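Ferkine opens advisory desk for small brands that want to sell online in Turkey

Storninham, December 6, 2019 — Ferkine, a consulting firm for cross-border online trade, today announces the opening of an advisory desk for small companies that wish to enter the Turkish e-commerce market. The desk is led by Yavuz Karakaya, who worked before in marketplace sales and customs clearance.

The new service is made for firms with fewer than 27 employees. Many of them already have orders from Turkish buyers, but they do not have a local return address, a payment partner or product texts in Turkish.

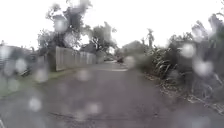
The desk will help with these three matters first. A client receives a written market check within 15 working days, and after this the client decides if it wants to continue. There is no long contract at this stage.

"A small brand often asks us which marketplace is the best," said Karakaya. "I prefer to ask first how it will take back a pair of shoes in the wrong size. The answer says much about if the company is ready."

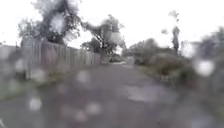 A paved path and wooden fence in the rain.

Two companies took part in the trial period. Seklow sells kitchen textiles, and Kahsay sells roasted coffee and brewing tools. Kahsay changed its package sizes after the market check and moved its launch by two months.

"We wanted to start with our full catalog," said Getachew Fikre, founder of Kahsay. "Ferkine advised us to begin with 10 products. It was not easy to hear, but we agreed."

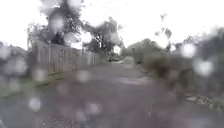 Wooden fence beside the lane, seen through water drops.

Parvathi Kaimal, head of client services at Ferkine, will answer the first requests. Meetings are held in English or Turkish, by video call or in the Storninham office.

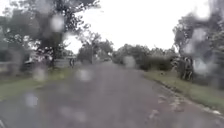

Requests for the first group of clients are accepted until the end of December. The price of the market check is fixed and is sent together with the application form.

Press contact: Pouran Fallahi, Ferkine, Storninham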